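jaltolmont-sync README

Hi, and thanks for looking! I wrote this little tool to keep two arms in step when they share a table. It started as a pile of scripts inside Itomus, our bigger control package, and by October I was copying the same files around so often that I pulled them out.

What it does: reads joint positions from both arms, lines up the timestamps, and writes one log per run. If the two streams drift more than 10 ms apart, it drops the sample and tells you (loudly — I missed the quiet version for weeks).

What's in the sample data: 498 runs, of which 464 passed my checks. I left the bad ones in, in a folder called rejects, so you can test your own filters on them.

Getting started: install Itomus first, copy the config file, put in your own port names, then run the check script before anything moves. I keep the speed cap at 40 percent while I'm changing planner settings, and I'd ask you to do the same.

Known problems: the planner treats cables as if they weren't there. Mine loop up over the forearms and grippers, so I added a margin by hand in the config. A real fix is on my list. Also, restarting one arm without the other confuses the clock, so restart both.

Last update 1/26/24.
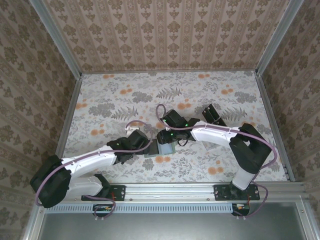 Espinoza
Maintainer, jaltolmont-sync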